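Floor rules for hand-held gripper sessions - what do you actually enforce?
Forum: Shop Floor and Lab Practice > Safety and Procedures

tarnbrook
Posts: 491

We're rewriting our house rules for people doing demonstrations with hand-held grippers. The current sheet is a page and a half that came over from our fixed-arm cell, and most of it makes no sense for a person walking around a room. It has a section on light curtains. It has nothing on cords, bags or where the next person is allowed to stand.

Draft so far:

1. Closed shoes. No sandals, no socks.
2. Nothing on the floor inside the working area that isn't bolted or taped. That includes power cords.
3. Chairs pushed out of the working area before the first take, including the ones nobody plans to use.
4. Operator stops after 30 minutes and puts the grippers down for a proper break.
5. If the operator has anything on their head, a second person keeps an eye on the floor for them.
6. Markers wiped and checked at the start of each shift. A scuffed marker means the tool goes back on the bench.
7. Breakables only if the task needs them.

Rules 2 and 5 are the ones I'm getting pushback on. The argument against 5 is that it doubles the labour. The argument against 2 is that the cords move every time somebody shifts a desk.

The kind of space I mean is open plan, several people at it at once, desks and office chairs between them: 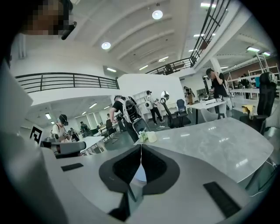 Wen-hsiung Chu: Rule 5 as written won't survive a week. If you need a second person for every headset you'll get a second person on paper, and they'll be at their own desk with their back turned. We tried the same thing at Skirnamside and dropped it by April. What worked was one floor lead for the whole room, with no other job during the session, and the authority to call a stop. Write it as a role with a name on the board each morning.

tarnbrook
One lead for how many operators? That's the part I'd want in writing.

Wen-hsiung Chu
We set it at 3. Past that the lead can't see everyone's feet at once. Your room might be different, but pick a number and put it in the rule.

gasket_ray
I'll disagree with both of you. You're writing rules about supervision to get around a layout problem. If the chairs and desks are where people walk, move the chairs and desks. Tape a rectangle on the floor for each station and don't let the rectangles touch. Then your rule 2 and rule 3 turn into "nothing in the rectangle", and anyone can check that from across the room.

We tape at 40 mm wide in yellow. Thin tape lifts at the corners and gets ignored.

tarnbrook
Fair point on tape, but the tasks don't stay in a rectangle. Half of ours are fetch and carry, so the operator ends up somewhere between the table and wherever the thing is meant to go. I'm happy to tape the tables. I don't think it replaces the lead.

gasket_ray
Then tape the route too. If you can't draw the route, you haven't defined the task well enough to be recording it.

mossvale_pip
Bit harsh, Ray. Plenty of tasks are meant to vary. Ours are household jobs and if everybody walks the same line the data isn't much use to anyone.

On rule 4, where does the 30 come from? Our wrists go well before our concentration does. The people who complain most are the ones holding both grippers out in front at the same height for the whole take. I'd split the rule: a limit on continuous holding, and a separate limit on the session.

tarnbrook
Thirty came from the old sheet, no better reason than that. I'll split it.

Some more detail on the table jobs, as a couple of you have asked by message. These are two-handed, standing, one operator to a table. The operator is looking down at the work nearly the entire time, so whatever is on the floor behind or beside them may as well be invisible. That's my case for putting cords ahead of almost everything else on the list.
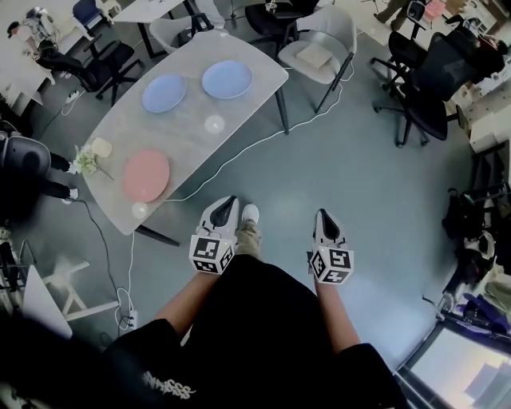
For the next version I'm proposing that every cord within reach of a standing operator either goes under a cover or gets routed along the wall, and that the lead signs for it before the first take. Bags go on a rack by the door. Anyone sitting nearby keeps their feet and their chair out of the walking space while a take is running. If they can't, they find another desk.

On rule 7, I'm inclined to keep plates and glass in, because the tasks do need them, but add a dustpan at each table and a rule that a breakage ends the take for everyone at that table until the floor's been swept.

mossvale_pip
Sweep, then check the soles of your shoes. We had a chip of glass travel the length of the room that way.

Also I'd go melamine wherever you can. The colour and shape are close enough for most jobs. We buy Flellar ones and they've been dropped more times than I can say.

dlk_west
Melamine doesn't look like ceramic under strong lights. If the customer has specified ceramic you can't just swap it and say nothing. Ours would reject the lot. Ask first and get the answer in an email.

mossvale_pip
Agreed, ask first. I should have said that.

gasket_ray
Cord covers: get the low ones with a bevel. The tall rubber type is a trip hazard in itself. We had Helmy covers, threw them out, and went to a flat fabric one that grips carpet. Doesn't hold on a hard floor though, so on hard floor you're back to tape.

Wen-hsiung Chu
Hard floor, use the wall or come down from the ceiling. Tape on a hard floor leaves residue and the cleaners pull it up.

One more for your list: agree on the stop word. Ours is "hold". Everybody in the room freezes, hands stay where they are, the lead says why. Before that we had people shouting "stop" about a recording, and others thinking someone was about to fall over.

tarnbrook
Adding that. Do you discard the take after a hold?

Wen-hsiung Chu
Always. Otherwise operators try to save it and carry on moving.

dlk_west
We don't. We flag it and let the reviewers decide. Discarding every one makes people reluctant to call it, and then you've got a safety rule with a cost attached. Our lot are paid per accepted take, which I know is its own argument.

Wen-hsiung Chu
If you pay per take I can see why. We pay by the hour. I'd change the pay before I changed the rule, but that's probably above both of us.

tarnbrook
We're hourly as well, so I'll go with discard and look at it again after a month. The revised sheet goes to our supervisor on Wednesday. I'll post it once it's back, with the marker check moved to a separate page. The Dronel checklist somebody linked in the other thread covers that better than mine did.

gasket_ray
Still think you should tape the routes.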